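Speaker notes: Teaching by hand, or how I spent August lifting a lid
Kavitha Salian, Flolleck
Slot is 30 minutes including questions. Leave time for questions. Last time I didn't.

Opening

Say hello, thank Nadhirah Yusof for the invitation. Don't do the joke about the kettle.

Start with the ask: hands up who has taught a teenager to cook. Keep your hand up if you did it by writing out the angle of every finger. Pause here. Someone always laughs, usually a parent.

Then straight in. For years that was more or less how we programmed arms. Somebody sat down and typed in positions, and the arm went to them very faithfully, whether or not the pot was still there.

Part one: two ways of showing

First way, you grab the arm and move it yourself. Motors go slack, you push it through the job, it remembers the path. Lovely for a single arm doing something simple. Less lovely with fingers, as you'd need a third hand and possibly a fourth. Also your own body is in the way the whole time, and the cameras learn a great deal about your sleeve.

Second way, remote control. The operator stands off to the side, wears the gloves, and the robot's hands copy theirs. The cameras see what the robot will see later when it's on its own. This is what we settled on for Clalarel, our kitchen project.

Mention the cost: you can't feel anything. Ratih Sinaga compares it to doing up buttons in ski mitts, and she's our best operator. Your eyes do all the work. New people go slowly and hold their breath. Remind them to breathe (I mean this, it goes on the checklist).

Part two: the lid

The task as written on the whiteboard: take the lid off the saucepan, put it down, put it back. Glass lid, black non-stick pan, little green induction cooktop. My mother could do it while on the phone and cross with me.

What we learned, in the order it annoyed us:

Glass is rotten for depth cameras. The robot sees the reflection, or the inside of the pan, or its own fingers looking back at it.

Coming down from above works better than reaching in from the side. From the side you meet the pan's handle sooner or later, and then you have a different task.

Park the hand you aren't using. Up and well clear. Early operators let the spare one drift, and the model copied the drift beautifully. We had a robot that lifted lids with one hand and conducted an orchestra with the other.

Don't tidy your mistakes out. If the grip slips and you recover, keep that recording. A robot that has only seen perfect lifts has no idea what to do after a bad one. Danang Pattinasarany fought me on this for weeks. He was wrong and has been gracious about it, mostly.

Part three: how much showing is enough

Our first batch was 258 demonstrations from 2 operators. The model did fine as long as the pan sat where those two liked it. Move it a hand's width and it closed its fingers on nothing, with great confidence.

We're now at 3,000, with more people, and the pan gets shifted between every take. Farah Halim wrote the shuffling schedule. It's dull and it did more for us than any change to the model. If the room looks technical, stay here a bit longer. If it's the Govindasamy crowd, skip to the money.

Somebody will ask whether left-handers matter. Yes. Get some.

Closing bit

Leave the last slide up during questions. Water is under the lectern. If the Hurkevthorpe people ask when it'll make soup, tell them we're still on the lid.

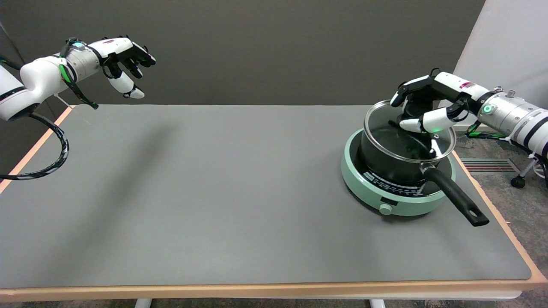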